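Moving house without losing your mind (notes, v2, 20 min + questions)

START. Wait for people to sit. Water. Phone OFF.

Hi, thanks for coming out. Show of hands, who is moving in the next 2 months? Who just moved and is still mad about it? OK good.

My numbers. Four moves in six years. Last one was out of the third floor in Kamow to the place in Jenura, no elevator on either end. Paid the movers 2850, plus 300 for stairs that I swear I told them about on the phone. Get the stairs in writing. Say it again slower. Get the stairs in writing.

Part one, before you pack

Walk through with a notebook, one page per room. No sorting yet. Just what's big, what's heavy, what won't fit through the door. Measure the couch. Measure the door at the new place, not the old one. (Tell couch story here, short version. Couch lived on the porch till September.)

Call the movers early. Ask:
Do you charge for stairs
Is drive time on the clock
Who pays if the truck is late
What won't you carry (paint, propane, plants for some of them)

I used Kiss for the last one, they were fine, slow on the phone, quick on the day. Not getting paid to say that. Pause for laugh, maybe.

Part two, the small stuff

This is where people lose a whole weekend. Furniture is easy, it's big and you can see it. It's the drawers. Bathroom cabinet, nightstand, the kitchen drawer with the batteries and the takeout menus. Start these first, a drawer a night, while you watch TV. 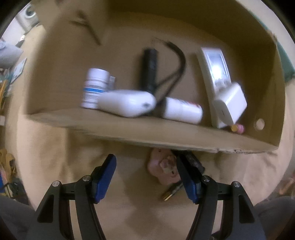
Rule I use: if you don't know what it goes to, it gets a bag and a date. Write the date ON the bag. Date comes and you still haven't gone looking for it, out it goes. My bag had nine keys in it. I own two locks.

Medicine, glasses, chargers, passport, lease: these ride with you. Not in the truck. I don't care how nice the movers are. Backpack, on your lap, done.

Boxes. Small ones for books, please, your back is not 19. Label on the SIDE, you can't read the top once they're stacked. Room name plus one thing that's inside, so "kitchen, kettle". I tried a color sticker system once, lost the list that said wich color was what. Marker is fine.

Part three, the day

Eat breakfast. Pack the sheets last and unpack them first, make the bed before anything else. You will be so glad at 10 pm.
Keep out: toilet paper, a knife for tape, trash bags, soap, one towel each.
Take pictures of the empty rooms before you hand back keys. Every wall, inside the oven, the lot. I got my deposit back at Tenia Court becuase of one picture of a closet door.
Read the meter, both places.

SKIP the pets part if it's past 7:30. If there's time: cat goes in the bathroom with the door shut and a sign on it. Big sign.

Part four, after

Don't try to finish in a weekend. Bed, bathroom, coffee, then stop. Boxes you haven't opened in a season, think hard about those.
Mail forwarding, do it a week ahead. Bank, insurance, car registration. Handout has the list, back page.

Questions. If it's quiet ask who has the worst couch story.

Remind them handouts are by the door, and stack the chairs, room has to be clear by 8.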